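Pirdale Stone Care Kit Review: Three Months on a Kitchen Counter and Two Bathrooms

By Berhanu Shiferaw
July 31, 2026

I bought the Pirdale Stone Care Kit in May and have used it since then on a marble kitchen counter, two bathroom vanity tops and a granite windowsill. I paid $135 for it. There are cheaper ways to look after stone, and I have used most of them, so I wanted to know if the kit was worth the extra money. For the kitchen it was. For the bathrooms I would buy just one of the bottles.

Some background. Our house in Orthorpe came with a lot of marble in it, put in by the people who owned it before us. They left no paperwork on what it was or when it had last been sealed. The counter next to the stove had a dark patch where oil had soaked in, and there were dull rings on the larger vanity from what I think was mouthwash. I had been cleaning all of it with dish soap and water and had put a supermarket spray sealer on it once a year.

What comes in the box

The kit has 4 bottles: a daily cleaner, a stain remover powder, a polishing cream and a sealer. There is also a pack of cloths, a foam applicator, a plastic scraper and a folded instruction sheet. The powder comes in a bottle with a wide mouth, so you can get a spoon into it. The cloths are color coded, one color for sealing and another for buffing. I mixed them up in the first week and it made no difference.

The instruction sheet is clear but printed too small. I looked up the same text on the Pirdale site and read it from my phone. The online version has a section on testing the stone first, which is missing from the sheet. It should be on the sheet.

The cleaner

The cleaner is thin, smells faintly of soap and doesn't foam much. It took off coffee rings and toothpaste with a damp cloth. Dried egg needed a second pass. It leaves fewer streaks than dish soap, mostly on the polished areas near the window where streaks show up in the afternoon.

Use less than you think. If you spray until the surface is shiny wet, you will be wiping for a long time. A few sprays on the cloth is enough for a vanity top. At the rate I am going the bottle will be empty by the fall, and the refill is priced fairly.

The stain remover

You mix the powder with water until it is like peanut butter, spread it over the stain, cover it with plastic wrap and tape the edges. It stays there a full day, then you take the wrap off and let it dry out completely before you scrape.

The oil patch by the stove got lighter after the first round and was nearly gone after the third. I can still find it if I look for it. My wife can't. A rust mark under a can of shaving cream did not change at all, and the sheet does say that rust needs a different product. Pirdale sells that one separately.

The plastic scraper is good. It has a slightly rounded corner and did not leave marks on the polish. I have started using it on the stove top as well.

The polishing cream

This was the part I had the highest hopes for and the part I liked least. Dull rings on marble are etch marks. Acid has eaten a little of the surface, and the only fix is to wear the rest down to match and polish it again. The cream has a fine grit in it and you rub it on by hand in small circles.

On a faint ring it worked after ten minutes of rubbing. On the older, deeper rings I rubbed until my shoulder hurt and got them to the point where they were softer at the edges. If you have a lot of etching, call a stone shop. I called Woldegiorgis, the yard that most people in Orthorpe use, and the man on the phone told me that hand creams are fine for light marks and a waste of an evening for anything you can feel with a fingernail. That matched what I found.

The cream also gets into seams and dries white. Put painter's tape along the edge of the backsplash before you start.

The sealer

The sealer is the reason to buy the kit. It is a water-based liquid that goes on with the foam applicator, sits for a few minutes and then gets wiped off before it dries. The label says one bottle covers up to 200 square feet. I did the counter, the sill and both vanities and have more than half of it left.

Before sealing I did the water test. You put a spoonful of water on the stone and leave it for a quarter of an hour. If the stone goes dark under the water, it is soaking in. Ours went dark by the stove and around the sink, and stayed light in the corner where nothing ever happens. After one coat the stove area still darkened a little. After a second coat the next day it stayed light.

That was in May. I repeated the test this week and the counter still passes. The larger vanity passes except for a narrow area near the faucet, where water sits every morning. I will do that part again before winter.

The mistake I made was letting the sealer dry on the smaller vanity while I answered the door. It left a cloudy film. The fix is to wet the film with fresh sealer and wipe it all off right away, and it worked, but it cost me half an hour. Do one section at a time and keep a dry cloth in your other hand.

Working around sinks and drains

Most kits are written for flat counters. A vanity top has more edges to deal with, and the stone right next to a drain or a faucet base gets the most water and the most soap. Take up the stopper first if it lifts out. Wipe under the lip of the metal ring with a thin cloth, let everything dry overnight, and then put the sealer on with a cotton swab where the foam applicator won't reach. Wipe the metal as you go. Dried sealer on polished metal comes off with the daily cleaner, but it takes some rubbing.

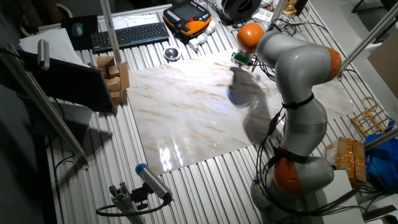
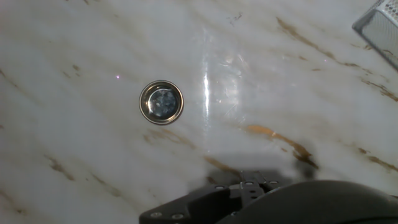 Do you need to pull the drain out before you seal a vanity top?

You can leave it in place. Dry the stone around it well, seal up to the metal and wipe off any extra before it sets. The drain only needs to come out if the putty under it has failed or there is a leak below.

How it compares with Kimton

Before this I had used the Kimton spray, which cleans and seals in one step. It costs much less and takes almost no time. I had one bottle left over and used it on half of the windowsill, with the Pirdale sealer on the other half. The sill is granite and takes a potted basil plant that gets overwatered.

After a month the Kimton half had started to darken under water again. The Pirdale half had not. The Kimton half looked a bit shinier, and I would guess there is something in it that stays on the surface. If you rent, or if your counter is a dense granite that hardly soaks up anything, Kimton is enough. It is also easier to find. Our hardware store carries it and I had to order the Pirdale kit.

One warning on the sprays that do both jobs. If you use them every day they can build up, and then the stone looks greasy in low light. I had to strip ours with the Pirdale cleaner before the new sealer would go on evenly.

What other buyers say

The kit had 3,054 ratings on the store page when I ordered. I read the low ones first. Most were from people who expected the sealer to stop etching. It won't. Sealer slows down stains by keeping liquid out of the stone, and it does nothing against lemon juice or vinegar, which attack the surface itself. The label could say this in larger type. Other complaints were about leaking caps. Mine arrived dry, though the cap on the cleaner was loose.

Things I would change

Larger print on the sheet. A second foam applicator, as the first one starts to tear after two uses. A smaller version of the kit without the polishing cream, at a lower price. I would also like a measuring scoop for the powder. I used an old coffee spoon and made too much paste twice.

Who should buy it

Buy the whole kit if you have marble in a kitchen, you have at least one stain and you don't know when the stone was last sealed. Buy the sealer alone if your stone is clean and you only have bathrooms to do. Skip it if your counter is quartz or another man-made surface. Those don't need sealing and the sealer will just dry on top.

I have reordered the cleaner. The cream is in the garage, nearly full, and I haven't decided what to do about the deep rings on the vanity. Woldegiorgis quoted me a price to refinish the top in place and it was lower than I expected, so that will probably happen after the holidays. I'll add a note here on how the sealer takes to a freshly polished surface once that is done.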